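Vuston Community Services Hub – Network and Records Room Upgrade
Progress report to the Pangilinan Fund
Reporting period: February
Prepared by: Wilfredo Padilla, project lead
Submitted: Monday, March 4, 2019

1. Status

The project is on schedule for the equipment component and behind schedule for cabling. The rack is standing, the switch and server are mounted, and the move of shared files off the old desktop machines has begun. Wall outlets in the east offices have not been terminated.

2. Expenditure

Spending in the period came to $2,959, of which $1,735 went to the cabling contractor, Jollwood, as the first of three progress payments. The balance covered rack hardware, patch leads and freight. The $1,000 contingency has not been drawn on. Labour by our own staff is carried on the Hub's operating budget and is not claimed here.

3. Equipment

The original application specified a closed cabinet. We changed this to an open-frame rack in black after Fabian Marti measured the alcove and found that a cabinet door would foul the light switch. The change was approved by email before purchase. The open frame also gives access to both rails without moving the unit, and the printed unit numbers have made it easier to keep the layout drawing current.

The mounting order from the top is the Netgear switch, the Dell server directly under it, a blank panel, and the navy blue enclosure at the base. The switch has 24 ports in two groups of 12, with a pair of uplink ports at the right. The first group is allocated to the front offices and reception, the second to the east offices, the meeting room and the printer. Small parts are still arriving separately by mail and are checked off against the purchase list at the table before they are stored.
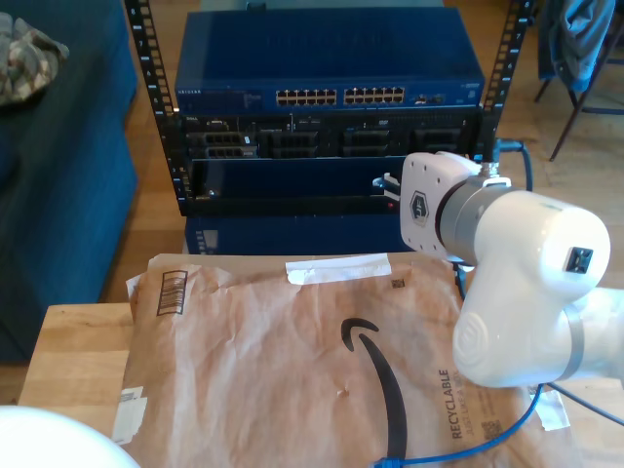
Jonalyn Belmonte asked whether the blank panel could be given over to a patch panel now, before the second group of ports is brought into use, as re-dressing the leads afterward would mean taking the east offices offline for a second time. The suggestion is accepted in principle. Jollwood has been asked to quote for a patch panel in that position as a variation, and we will seek the Fund's consent if the cost cannot be met from contingency.

4. Cabling

Runs to the front offices and reception are complete and tested. Runs to the east offices are pulled to the ceiling space but not dropped. The delay arose from a locked riser cupboard for which the building manager held no key. A locksmith has since attended, and Jollwood has rebooked the work.

5. File migration

Reception and intake records have been copied and verified. Finance records will follow once Lilibeth Lumanlan has signed off the folder permissions – the existing structure gives wider access than our privacy policy allows. Backups run nightly through Plikine, and one test restore was completed without error.

6. Next period

Termination of the east office outlets (Jollwood)
Decision on the patch panel variation (W. Padilla)
Finance migration (L. Lumanlan)
Labelling of leads at both ends, to match the layout drawing (F. Marti)

The second progress payment will be claimed when the east office test results are received.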